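Quick one, lunch break nearly over. Day 33 of no coffee before noon and I am sleeping again – like really sleeping, out by 10:30, no staring at the ceiling. Adwoa said it would take two weeks. Took me four, whatever.

Mornings still rough. Headache gone tho. Tried the barley stuff from Lanik, tastes like wet cardbord, gave the bag to Fedir. 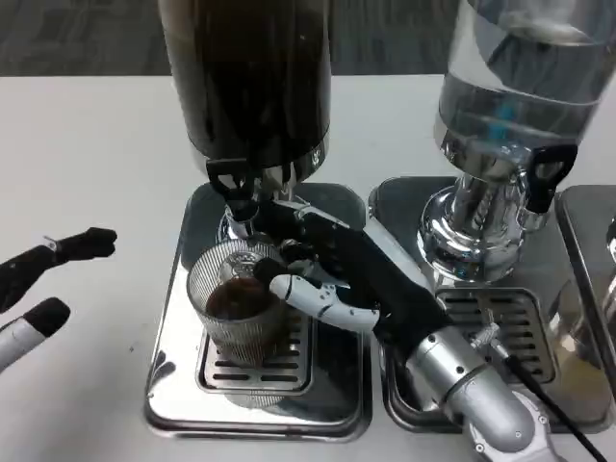 Anyway the afternoon cup. One, at 12:01, no refills. Thursday I caved and had 2 and was up till 3 reading about bridges. So that's my limit I guess.

Going for 40 days then I'll see. Might go back to normal in August when my sister visits, she makes it way too strong. Ok gotta run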